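April 5, 2021

Altered book, cover and first spread. Carrying on from the last entry, where the boards had been stripped and left under weights.

The boards came out flat except for the back one, which still has a slight bow toward the spine. Damped the inside with a sponge and put it back under the weights with blotter on both sides. Went on with the front in the meantime.

Primer: two coats of gesso on the front, first one thinned with a bit of water, second straight from the tub. Sanded between coats with 400 grit, only until the brush ridges were gone. The old cloth grain still shows through in the lower corner. I like it and am leaving it.

Colour: wanted a warm grey and kept getting mauve. The problem is the black. The Pendico black leans blue and goes purple as soon as any red gets near it. Mixed a grey from burnt umber and ultramarine with white and it sat properly the first time. Mix that worked, by palette knife: three umber, two ultramarine, five white, then a touch of raw sienna. There's a swatch on the inside of the bench cupboard with the date on the back.

Glue test. Four strips of the same text paper, each glued to a scrap of board and pressed overnight.

Raptis PVA, full strength: good hold, some cockling at the edges.
Raptis PVA, thinned with water: more cockling, and the print ghosted through.
Wheat paste: flat, but lifted at one corner when I bent the board.
PVA and paste mixed half and half: flat, held everywhere, slow enough to reposition.

Going with the mix. It skins over in the jar, so only make up what's needed for one sitting.

Text block: 72 leaves go into the solid part at the back, in bundles of eight. Glued the first three bundles along the outer edges only, clamped between waxed boards. Greaseproof paper under each bundle this time. Last time I used newsprint and spent an evening picking it off.

Niche: marked the window at 57 mm wide, centred on the page and not on the board. These differ by a few millimetres and it looks wrong if you go by the board. Cut a practice one in the spare book. A new blade every two bundles is the right interval. After that it drags and the corners tear. The steel rule slips on the coated pages, so I put masking tape on the back of it.

Grakis transfer sheets: tried two. The first was a mess, rubbed too hard and the image split. The second came off clean with the back of a spoon and light strokes, working out from the middle. Any heat from the hand seems to soften the film, so use the holder. Seal it before handling — the black comes off on fingers.

Varnish: haven't decided. The Stusto matte is the better finish but goes cloudy where it pools, and the front has a raised border where it will definitely pool. Could do it in three thin passes with the foam brush. Will try it on the swatch card first. The gloss is out, it makes the grey look like kitchen paint.

Also tried the stitched edge. Waxed linen thread, holes punched at 10 mm with the small awl. Fine through the board, hard going through the gesso, which chipped around two of the holes. Next time punch first and prime afterwards, then clear the holes with a needle. Filled the chips with gesso on a toothpick and can't find them now.

To do:
Check the back board for bow.
Glue the remaining six bundles.
Varnish test, matte, three passes, on card.
Order more blotter. We are down to the stained ones.
Sharpen or replace the small awl.
Sort out the ribbon. The rust one is too wide for the spine and the narrow one is the wrong colour, so it may need dyeing.

Want the block solid before the niche is cut, so no cutting until all nine bundles are in and have had two nights in the clamps.
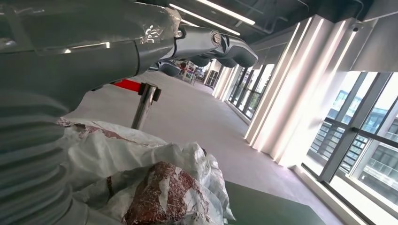 Grey arm with its dark gripper, chrome post behind.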